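Chapter 2
Water in the Home

After reading this chapter you should be able to say where household water comes from, explain how it is made safe to drink, and read a simple water bill.

Most people in a town give little thought to their supply. They turn a tap and fill a kettle. In the hill district of Teronmont the supply comes from a reservoir, and it passes through 2 stages of cleaning before it enters the mains.
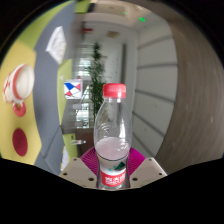

Drinking water is sold as well as piped. In the port of Phetsri many families buy theirs, and a household of four may use roughly 20 litres a week for drinking and cooking. Small amounts are sold in clear plastic bottles with a screw cap. When such a bottle is part full, the water line shows through the side, so the amount left can be judged without opening it. Larger amounts are delivered in drums, and these need a clean, shaded place to stand.

Section 2.1 deals with piped water and Section 2.2 with storage. Key words are printed in bold and listed at the end of the chapter.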